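4. Nachtmodus und Einschlafprogramm einrichten

Vorab eine Bemerkung, die in der Werbung zum Jinby fehlt: Das Gerät bringt kein Kind zum Schlafen. Es überträgt Geräusche, spielt leise Töne ab und leuchtet. Wer nach drei durchwachten Nächten etwas anderes erwartet, sollte das Kapitel trotzdem lesen, damit wenigstens die Fehlalarme aufhören.

4.1 Aufstellen

1. Elternteil und Kinderteil vollständig laden. Die Ladeanzeige springt gern zu früh auf Grün, also ruhig eine Stunde länger am Kabel lassen.
2. Kinderteil mit mindestens zwei Metern Abstand zum Bett hinstellen, nie ins Bett und nie ans Gitter klemmen.
3. Kabel so verlegen, dass es vom Bett aus nicht zu erreichen ist. Zahnende Kinder kauen auf allem.

Achtung: Das mitgelieferte Klebepad hält auf Raufaser nicht. Bitte nicht verwenden, auch wenn es auf der Schachtel so gezeigt wird.

4.2 Geräte verbinden

1. Elternteil einschalten und die Mondtaste 5 Sekunden gedrückt halten.
2. Den Code 2081 eingeben und bestätigen.
3. Warten, bis beide Lampen gleichmäßig leuchten. Blinkt eine weiter, beide Geräte ausschalten und bei Schritt 1 anfangen.
4. Den Code anschließend unter "Sicherheit" ändern. Ab Werk ist er bei allen Geräten gleich.

4.3 Empfindlichkeit

Voreingestellt ist Stufe 5. Damit meldet das Gerät jedes Schmatzen und jedes Umdrehen. Petronella Pretorius, die diese Anleitung mit ihren Zwillingen durchprobiert hat, ist bei Stufe 3 geblieben.

1. Tagsüber mit Stufe 3 beginnen und im Nebenzimmer mithören.
2. Kommt leises Quengeln nicht an, eine Stufe höher gehen.
3. Die Einstellung speichern - sonst steht nach jedem Akkuwechsel wieder die 5 da.

Hinweis: Die "Weinanalyse" soll Hunger, Müdigkeit und Zahnschmerzen unterscheiden können. In unseren Versuchen lautete das Ergebnis fast immer Hunger, auch bei frisch gefütterten Kindern. Die Funktion lässt sich unter "Extras" abschalten, und dort würden wir sie auch lassen.

4.4 Einschlafprogramm

1. "Rauschen" oder "Herzschlag" wählen. Die Melodien sind blechern.
2. Lautstärke auf die niedrigste Stufe stellen, die am Bett noch zu hören ist.
3. Abschaltzeit festlegen. Dauerbetrieb ist möglich, wir sehen darin keinen Nutzen.

Vorsicht: Das Gerät ersetzt keine Aufsicht und erkennt weder Fieber noch Atemaussetzer. Bei Sorge um das Kind hingehen und nachsehen, egal was die Anzeige behauptet.

Stand dieses Abschnitts: 9.5.26, bearbeitet von Themba Engelbrecht

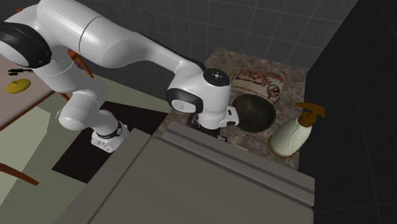 Weiter mit Abschnitt 5, Reinigung: Stecker ziehen, Gehäuse mit einem feuchten Tuch abwischen, kein Spülmittel. Die Angabe "abwaschbar" auf der Verpackung bezieht sich nur auf die Silikonhülle.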